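셈우라 생활놀이방 상차림 코너 중간 보고

받는 분: 브롤리스 지원사업 담당 트뢸스 비엠(Troels Briem) 님
작성일: 2021년 3월 28일

지난번 보고서에 "순조롭게 진행 중"이라고만 적었더니 무엇이 순조로운지 알려 달라는 답장을 받았습니다. 타당한 요청이어서 이번에는 길게 씁니다. 일요일에 쓰는 보고서라 문장이 다소 늘어지더라도 양해 부탁드립니다.

1. 지금까지 한 일

상차림 코너의 목표는 신청서에 적은 그대로입니다. 아이들이 접시와 컵, 음식 모형을 가지고 상을 차리고, 먹는 시늉을 하고, 마지막에 치우는 것까지 해 보는 자리를 만드는 일입니다. 앞의 두 단계는 별다른 지도 없이도 잘 굴러갑니다. 세 번째 단계에는 예산과 인내심이 함께 들어가고 있습니다.

플레스트빌 분관에 흰 탁자를 들였고 바닥은 기존 것을 그대로 쓰기로 했습니다. 바닥 교체비로 잡아 두었던 금액은 손대지 않았습니다. 탁자를 흰색으로 고른 것은 저희 쪽 결정이며, 얼룩이 잘 보인다는 장점이 있습니다. 단점도 같습니다.

2. 교구 구성

교구는 원래 한 세트로 사려고 했습니다. 그런데 카탈로그의 완성 세트는 스테이크와 바닷가재가 중심이어서, 이 동네 저녁상과는 거리가 좀 있었습니다. 결국 낱개로 골라 섞었습니다. 접시와 컵은 연한 색으로, 음식 쪽은 멀리서도 알아볼 수 있는 색으로 잡았습니다. 크기와 재질이 제각각이라 처음에는 걱정했는데, 저희 집 찬장을 떠올려 보니 그쪽이 현실에 더 가깝습니다.

천으로 만든 케첩병은 따로 말씀드려야 할 것 같습니다. 구입 목록에 "소스류(봉제)"라고 적힌 항목입니다. 지난번에 이 항목이 오타인지 물으셨는데, 오타가 아닙니다. 라벨까지 자수로 들어가 있고, 토마토 그림 주위로 초록 덩굴이 둘러져 있습니다. 교구 가운데 손이 가장 많이 간 물건으로 보입니다.

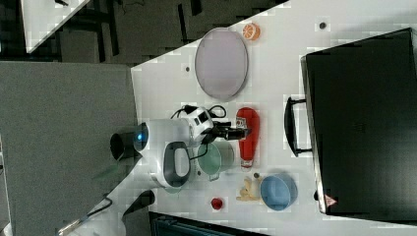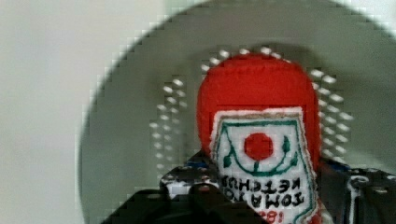 플레스트빌 분관 상차림 코너의 흰 탁자와 봉제 케첩병.

낱개 구입의 문제는 짝이 맞지 않는다는 점입니다. 주문한 교구 50점 가운데 접시가 유난히 많고, 음식은 그에 비해 적습니다. 이브라힘 상점에서 접시를 묶음으로만 판다는 사실을 주문서를 보낸 다음에 알았습니다. 남는 접시는 반납하지 않고 분류 놀이에 돌려 쓰고 있습니다. 큰 것부터 늘어놓기, 색이 비슷한 것끼리 모으기 같은 활동인데, 어른들이 더 오래 붙잡고 있는 날도 있습니다.

3. 활동 진행

한 회는 30분입니다. 처음 계획서에는 더 길게 적었지만, 그 계획서는 아이들을 만나기 전에 쓴 것입니다. 진행 순서는 단순합니다. 빈 접시를 먼저 놓고, 마실 것을 담을 그릇을 곁에 두고, 음식을 고르게 합니다. 과일을 접시 위에 올릴지 옆에 둘지를 놓고 의견이 갈리는 일이 잦습니다. 진행자는 편을 들지 않는 것을 원칙으로 삼았고, 대체로 지켜지고 있습니다.

소스는 맨 마지막에 올리게 합니다. 먼저 내놓으면 케첩만 있는 상이 차려집니다. 오렌지 조각에 케첩을 뿌린 상도 여러 번 나왔는데, 평가표에 "창의적 조합"이라는 칸이 있어서 거기에 적었습니다. 평가표를 만들어 주신 분께 감사드립니다.

정리 단계에서는 한 사람이 한 가지만 제자리에 가져다 놓는 방식으로 바꾸었습니다. 전부 치우라고 하면 아무것도 치워지지 않던 때와 비교하면 큰 진전입니다. 다만 제자리가 어디인지는 아직 합의 중입니다. 선반에 이름표를 붙였다가 글씨를 못 읽는 아이가 많아 그림표로 바꾸었고, 제가 그린 컵 그림은 모자라는 지적을 받아 다시 그렸습니다.

4. 비용

이번 분기 교구비로 3,000크로네를 배정받았고, 그중 300크로네가 남아 있습니다. 접시 묶음이 아니었다면 더 남았을 것입니다. 남은 금액은 음식 모형을 보충하는 데 쓰고자 합니다. 우선 빵과 채소를 생각하고 있으며, 접시는 사지 않겠습니다. 이 부분은 문서로 약속드립니다.

세탁비는 항목이 없어 운영비에서 처리했습니다. 봉제 교구를 사면서 세탁을 예산에 넣지 않은 것은 저희 실수입니다. 다음 분기에는 별도 항목으로 올리겠습니다.

5. 어려운 점

보관함이 부족합니다. 지금은 큰 접시가 맨 아래에 깔리고 나머지가 그 위에 쌓이는 구조여서, 작은 음식 모형 하나를 찾으려면 상자를 통째로 비워야 합니다. 칸막이가 있는 상자로 바꾸는 안을 검토하고 있습니다. 견적은 받는 대로 보내 드리겠습니다.

보호자 안내문도 손보아야 합니다. 현재 안내문에는 "식사 활동"이라고 되어 있어서 점심이 나오는 줄 아셨던 분들이 계십니다. 새 안내문은 "상차림 놀이(식사 미제공)"로 고쳐 다음 회차부터 나누어 드립니다.

6. 다음 계획

7월까지 같은 탁자에서 활동을 이어 가면서 장보기 놀이를 앞 순서에 붙여 볼 생각입니다. 음식 모형을 골라 담아 와서 상을 차리는 흐름입니다. 장바구니는 분관에 있는 것을 쓰면 되어 추가 비용은 들지 않습니다. 남은 교구비의 사용 승인 여부만 회신해 주시면 주문을 넣겠습니다.

셈우라 생활놀이방 운영팀 드림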